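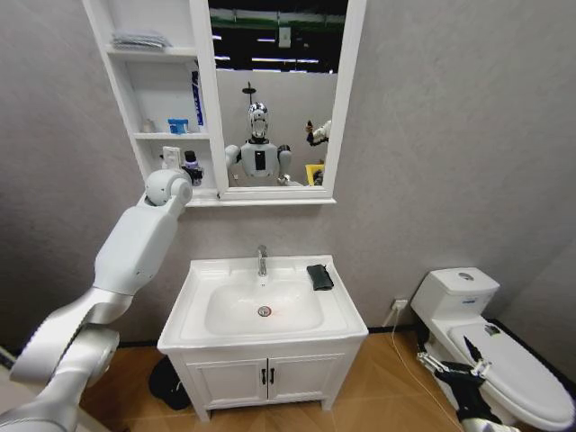 Ticket 1804 - Supporting campaign not adding its total to the main campaign
Product: Lidden fundraising pages
Opened by: Jairo Henao
Handled by: Yhon Grajales
Status: Solved

Hi Lidden team! First off, we love the new supporter pages, and the families we raise money for love them too. I run the bathroom adaptations appeal for Arard, and we have one main campaign with 14 supporting campaigns hanging off it, each set up by a relative or a neighbor. The one I'm writing about is the Bermúdez family page, with the white mirror cabinet up on the gray wall and the folded towel on its top shelf as the cover picture. Gifts on that page go through fine and the donors get their receipts, but the money isn't showing up in the main campaign total. The page says $326 raised and the main campaign has none of it. The other 13 are all adding up perfectly.

What I've tried so far:
- Logged out and back in
- Opened both pages in a private window
- Looked at the main page on my phone, same total
- Asked the page owner to save her page again

Yhon Grajales, 9:40 am
Hi Jairo, thanks for such a clear write-up, it saves us so much digging! The money is safe. I can see every gift in the payout ledger. Could you open the supporting page as an admin, go to Settings, then Linked Campaign, and paste me exactly what is in that box?

Jairo Henao, 10:05 am
Great news about the ledger, I'll tell the family right away. The box says "bathrooms-november". Our main campaign is "bathrooms" now. We changed the web address when we decided to keep the appeal open past November.

Yhon Grajales, 10:20 am
Oh, that is a really useful clue! When you rename a main campaign, every page already linked to it gets updated. I checked the log, and this page was still a draft when you made the change. Drafts were skipped. The old address still forwards visitors to the right place, so the link looks healthy when you click on it, but the total follows the stored name and finds no campaign there.

Please try this:
1. In Linked Campaign, choose Remove link. Don't unpublish the page.
2. Pick "bathrooms" from the list. Please don't type it in by hand.
3. Save, then press Recalculate at the bottom of the main campaign.

Recalculate can take up to 22 minutes on a busy day.

Jairo Henao, 11:15 am
Done, and the first try gave me "Currency mismatch, link not saved". Both pages are in US dollars, I checked twice.

Yhon Grajales, 11:30 am
Got it - the draft had a blank currency field and was borrowing the default. Set it to USD by hand under Payments, save, and then do the three steps again.

Jairo Henao, 12:10 pm
It worked!! All $326 is in the main total and the donor names came across too, with their messages. The Stadel office, which matches our gifts, can see it on their side as well. Thank you so much, this was a pleasure.

Yhon Grajales, 12:25 pm
Wonderful! I've filed the skipped drafts as a bug and attached your ticket to it. If you have other drafts waiting, check their Linked Campaign box before they go live. Best of luck with the rest of the appeal!

Ticket closed by requester.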